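From: Jenby Kitchen List
To: list members
Subject: Re: [jenby-kitchen] gray potatoes, again

Hi all,

Sorry for the slow answer, I've had this one sitting in drafts with two sentences in it. I cut an embarrassing quantity of potatoes between October and March and have opinions, so get a coffee. The original question first for the digest people:

> Hello from a fairly new member. I said yes to bringing the
> potato thing AND the apple thing to the Trurkolham supper
> and I'm starting to panic a little. Last time I cut
> everything the night before and by morning the potatoes had
> gone a sort of pinky gray. I peeled the worst of it off and
> lost half the pan. The apples were worse.
>
> Also my pieces come out all different sizes. I start with
> nice cubes and by the third potato I have wedges, slivers
> and a few things I can't put a name to. Some were mush
> while others still crunched.
>
> So: (1) can I cut ahead at all? (2) does size matter as
> much as the recipes say? (3) is it my knife? It's a big
> all-metal one, handle and everything, that came with a set.
> (4) same rules for apples or different?
>
> Thank you! The recipe is the Drimcombe hash from the list
> archive, the one with the onions underneath.

OK! Good questions, and please don't panic, the Trurkolham people will eat anything with onions under it. I'll go through these in my own order, which is not yours, sorry.

The main thing with cubes is to get a flat side as early as you can. Halve the potato, put it down on its cut face, and it stops rolling. All my terrible early dice came from trying to cut a whole round potato into slices first and chasing it over the board. Halve, flat side down, slabs, turn the slabs into sticks, turn the sticks into cubes. The rounded end bits will never be cubes and you should let them be what they are. I used to trim them square and then I had a bowl of trimmings and a guilty conscience.

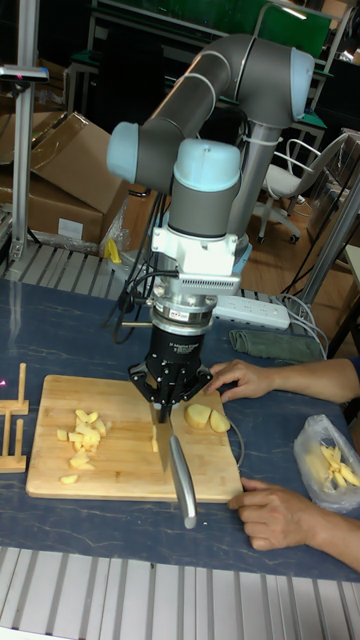
POTATOES: SIZE, AND WHETHER IT MATTERS

It matters less than the recipes say and more than I wish it did. For the Drimcombe hash you want the pieces close to each other in thickness, that's all. A long stick and a short cube cut from the same slab will be done at pretty much the same moment, so if you have a mixed pile of those, relax. What gets you is the fat wedge hiding among the little ones. I run my hand through the pile before it goes in the pan and pull out anything chunky and give it one more chop. Takes a minute. The tiny slivers I ignore completely, they go crisp and everybody fights over them.

(The archive version of the recipe says half-inch cubes. I go a bit smaller. Somebody on here told me years ago that this was wrong and I have gone on doing it.)

Another thing on size, and I'm saying it as someone who did this for a long time: don't let the pile grow until it's under your knife. I keep cut stuff on the left of the board and uncut on the right, and when the left side starts creeping over I stop and sweep it into a bowl. Most of my weird shapes used to come from chopping in the last little corner of clear board, with half a potato balanced on top of other potatoes. If you only have a small board, sweep more often.

Cutting ahead: yes, you can! But under water. Gray potatoes are air potatoes. As soon as a batch is cut it goes into a bowl of cold water, enough to cover, lid or plate on top, into the fridge, and it'll hold overnight fine. In the morning drain it, rinse until the water looks less cloudy, and then DRY THEM. I mean it about the drying. Spread them on a dish towel, roll the towel up, leave it a bit, roll them in a second towel. If you skip this your hash steams and you get a pan of pale soft things and write another sad message to the list.

Bags are OK for a short haul. I've put cut potatoes in a clear plastic bag with a splash of water, squeezed the air out and driven them across town, and they were fine at the other end. I wouldn't leave them like that overnight, mostly on account of the time a bag opened up in my fridge and I was finding starch in the door shelf for ages. Bowl for overnight, bag for the car.

As for quantity, you didn't ask, but I wrote mine down for once. The batch I made in February came to 784 grams of potato after peeling, and that filled my biggest skillet to where I had to stir it like I was defusing something. For a supper, do two pans. My lazy rule is to cut until I think it's plenty and then do one more potato.

Now apples. Different rules! An apple is much less forgiving about sitting around, and it doesn't like a long soak. It goes watery and the flavor ends up in the bowl. I cut apples last, always, after every other thing on the list is done and the pan is out and the oven's on. If they have to wait, a bowl of water with a good squeeze of lemon for as long as it takes you to do the rest, then drain. You'll still get a little tan on the edges. Under cinnamon it's invisible.
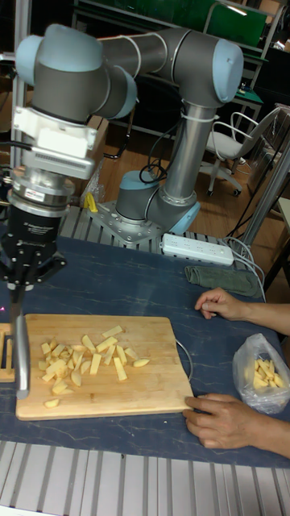
With apples I'm also a lot looser about the shapes. If it's for a crisp or anything that ends up with a crust on, then sticks, wedges, cubes, whatever comes off the knife, it's all going to slump together anyway, and I like having some bits that hold up and some that turn to sauce. Leave the fussing for the potatoes. The one place I do get careful is a tart with the fruit showing on top, and you said "apple thing," so I'm assuming we are not in tart territory. If we are, write back, that's a whole other email.

Wipe the board between the two, by the way. Potato starch dries on there like glue, and there's a faint raw-potato taste that gets into the first apple. If you've done onions on it, don't just wipe, scrub, or flip it. I have one side for onions and garlic and one side for everything else, and I marked the onion side with a pencil dot in the corner, which has worn off, so these days I sniff it.

And put something under the board if it slides. Damp dish towel, damp paper towel, anything. A board that skates a quarter inch on every cut is going to give you slanted cubes no matter how good you are.

About your knife. I doubt it's the knife! The big all-metal ones are fine, I learned on one. Two complaints about them. First, the handle gets slippery with potato starch on it, so rinse and dry the handle when you stop to sweep the board. Second, people buy them in sets and never sharpen them, and a dull wide blade doesn't cut a potato so much as split it, you hear a sort of crack and the piece pops off at an angle. There are your nameless shapes, I bet. Get it sharpened once. The hardware place on the Sastry road did mine while I waited, and I felt like a new woman.

Width is your friend with a potato, too. A broad blade gives you a wall to line the slab up against, and you can scoop with it afterward (use the spine side for scraping, please, not the edge, I only say it because I see it on every cooking show and it makes my teeth hurt).
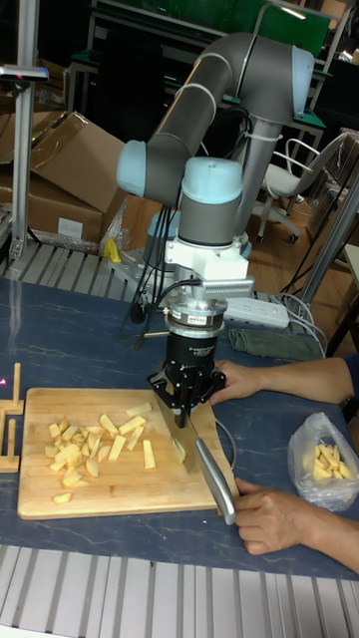

The other thing with a wide blade is that potato sticks to it. Cube number one rides up the side, cube number two shoves it off and onto the floor. I've tried oiling the blade and I've tried the ones with the dimples, and what helps most is wetting it. Dip, cut, dip again when they start to cling. Also push forward a little as you come down so the blade slides through. Straight down like a paper cutter gives you the most suction and the worst mess.

So if I was doing your supper, I'd cut the potatoes the evening before and put them in the fridge under water. Onions I'd do in the morning, and I'd start them slow while the potatoes are drying in the towels. Hash in the pans. Apples last of all, straight into the dish with the lemon and sugar, crust on top, into the oven as the hash comes off. The whole thing is an easy morning if the potatoes are done, and a horrible one if they aren't.

Does anybody else still do the salted water for the overnight soak? I was taught to, then I stopped, and I can't say I noticed a change either way. Curious what the rest of you think. And if whoever posted the Drimcombe hash in the first place is still reading, is it really supposed to be that much paprika? I've been halving it.

Let us know how the supper goes, and bring me some of the crispy bits.

--
You are getting this because you subscribed to jenby-kitchen.
Digest readers: please change the subject line before you reply.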